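Puko: fichas de pintura y grabado del norte

Versión 2, revisada en enero 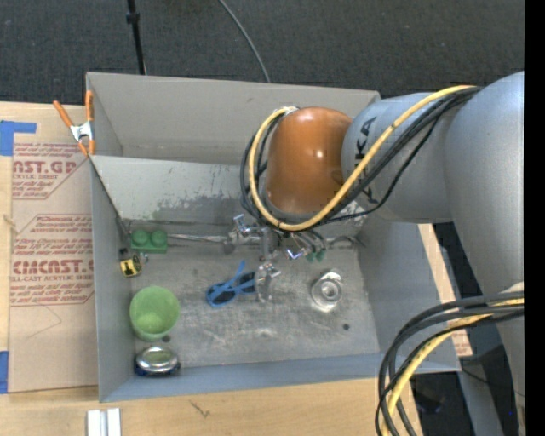

Puko nació como una libreta de apuntes sobre pintura y grabado, y con los años se nos fue convirtiendo en un catálogo que ya daba apuro no compartir. Reúne 2,283 fichas de obras, casi todas paisajes costeros, bodegones y retratos de taller, descritas una por una por personas que las tuvieron delante. El color nos ha dado más trabajo que ninguna otra cosa, porque cada cual llama a los tonos como le enseñaron en casa. Al final acordamos nombres sencillos, de los que entiende cualquiera: el anaranjado pardo de la cúpula que asoma sobre el brazo gris de la foto se anota «naranja tostado», y el ladrillo de juguete, «verde» y ya está, sin musgos ni esmeraldas.

Qué contiene

De las 2,283 fichas, 1,126 son de pintura al óleo y el resto se reparte entre acuarela, temple y grabado. Cada ficha lleva título, autor o taller, técnica, soporte, medidas, paleta dominante y un comentario libre, que es la parte que más cariño nos merece (y la más desigual, todo hay que decirlo). Hay 182 obras sin autor conocido; en ellas el campo dice «anónimo» y nunca queda vacío.

De dónde sale

El núcleo viene de la colección Skeltness, que Frida Norðdahl fichó a mano durante muchos inviernos. Folasade Garba añadió después los grabados del fondo Okeke y pasó todo a tablas, con una paciencia que le agradeceremos siempre.

Cómo usarlo

El archivo principal se llama fichas.csv, va en UTF-8 y separa los campos con punto y coma. Las medidas están en centímetros, primero el alto. Si vais a comparar paletas, usad la columna color_normalizado; la otra, color_original, conserva las palabras de quien escribió la ficha y es una delicia de leer, pero no hay quien la ordene.

Lo que falta

Los dorsos de los cuadros apenas están descritos, y las fechas del fondo Okeke conviene tomarlas con cautela. Los dibujos de Morkgate siguen pendientes de transcribir.

Licencia

Uso libre citando a Puko. Las correcciones, por favor, con el número de ficha en el asunto.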